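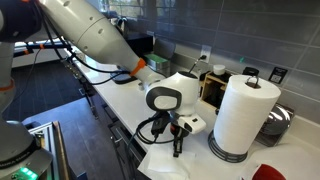
1 min read

I sold my grandmother's kitchen table in November to a shop in Woslow called Pastness, and by dinnertime I wanted it back.

The man gave me 64 bucks for it – cash, mostly ones. I walked home past the Grabner bakery feeling rich, and then I got in and had to eat my soup standing up at the counter, like a horse.

So back I went the next morning, and there it was in the window already, with a tag on it that said 800. Eight hundred! For a table with my teeth marks in the leg!

"It's from Plirkska," he told me. "Nearly 100 years old."

"It's from my kitchen," I said.

He thought about that for a while. Then he pulled out two chairs, put the kettle on, and let me sit at it until 10. I've been going in most mornings since. He still hasn't come down on the price.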